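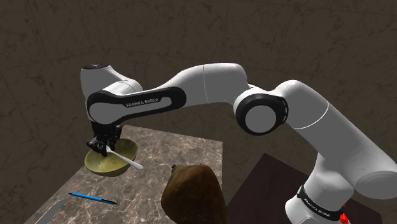 A simulated kitchen counter, with the arm's gripper over the bowl and spoon.

2 min read

Urnidari opened its doors on Monday evening to anyone curious about how a robot learns its way around a kitchen, and by the time the coffee was ready the line reached well past the bike racks. The company had set out 60 chairs and ended up borrowing more from the bakery next door.

Most of the evening belonged to Kundska, the simulation program in which Urnidari tries out kitchen jobs on a computer before giving them to a real arm. Visitors watched on a big screen as the simulated arm worked over a marble counter, with a bowl, a white spoon and a blue pen among the things laid out on it. Staff stopped the program whenever a hand went up, and plenty of hands went up (a good many of them belonging to children, who wanted to know if it could make pancakes).

The team said it has built 700 counter layouts so far, each a little different from the last, and the audience was invited to pick the next one. There was also a table from Cliltideck, the neighboring workshop that helps with the software, where younger guests could move a small on-screen arm with a game controller.

Doors closed at 8, though a fair few people were still chatting in the parking lot well after that. Urnidari plans another open evening in December, and sign-up sheets are at the front desk.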